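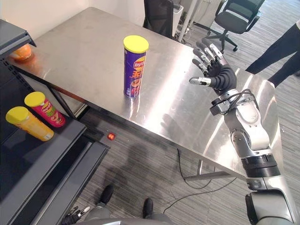
A canister of Lay's on a stainless steel table.

The woman who runs the service side of Leckie, the scale company out on the Nemance road, had asked me to come early, before the phones got going, and then the phones got going anyway. So our talk happened in pieces, between calls from a feed mill with a drifting hopper scale and a bakery that had lost the power cord to its bench scale (it was found behind the flour bins while she was still on the line). She poured me a coffee each time she hung up, whether I'd finished the last one or not.

She has been in the trade 18 years, and she came in sideways. "I was hired to answer the phone for a summer," she told me. "One of the technicians hurt his shoulder, and somebody had to go along and carry the test weights. I carried them, and I started asking what each one was for, and I guess I never stopped asking."

Most people, if they think of scales at all, picture the big truck platforms at the quarry or the elevator. Leckie looks after a few of those, but what she really loves is the smaller equipment, the bench and floor scales that sit in packing rooms and get used all day long by people in a hurry. "A truck scale gets respect," she said. "There's a sign, there's a ramp, you drive on slowly. A bench scale gets a clipboard thrown on it. People lean on it while they're talking! And then they wonder why the zero has wandered off."

I asked what she looks for when she walks into a packing room for the first time, and she laughed and said she looks at the floor. A table that rocks will give you a scale that rocks. After that she looks up, for fans and air vents, and then she puts her hand flat on the table and waits a minute to see whether she can feel the machinery next door. She told me a long and very happy story about a spice packer whose readings jumped every few minutes, all morning, and it was the compressor on the other side of the wall kicking in. They moved the table across the room and that was the end of it.

"I could have sold them a new scale that day," she said. "They were ready to buy one. But it would have jumped just the same, and I'd have been back within the week with a red face."

Her biggest project this year has been the Olus plant, where dry goods are filled by hand into tubs and pouches. In April her crew swapped out 40 old bench scales there, working nights so that the lines could run in the daytime. The new ones are the Nidus model, with a washable platform and a display on a post. She likes the display best. "The old ones had it down at the front edge, and you had to bend to read it. You do that for a whole shift and you stop reading it, you just go by feel. Put the numbers up where a person's eyes are and they'll use them."

It didn't all go smoothly, and she was good about saying so. On the second night 2 of the units wouldn't settle, and she spent hours checking cables and load cells before she noticed that the shipping screws were still in. "I've told every new hire about shipping screws," she said, shaking her head. "I have a whole speech."

We got onto test weights after that, and she took me back to see them, lined up in their padded cases. She doesn't like people touching the small ones with bare fingers, and I put my hands in my pockets without being told. Customers often ask her how frequently they ought to check their own scales, and her answer is every morning, with one weight kept just for that, the result written down in a notebook that lives beside the scale.

"It takes less time than making coffee," she said. "And when something does go wrong, you can turn back the pages and see which day it started. I've had people hand me a notebook like that and I could have hugged them."

She is 53 now and has no plans to move to a desk for good, although she's been offered one. There was a grain cleaner's floor scale waiting on her that afternoon, and she was already looking around for her boots while I put on my coat. She asked if I had a kitchen scale at home. I said I did. She wanted to know what it was sitting on.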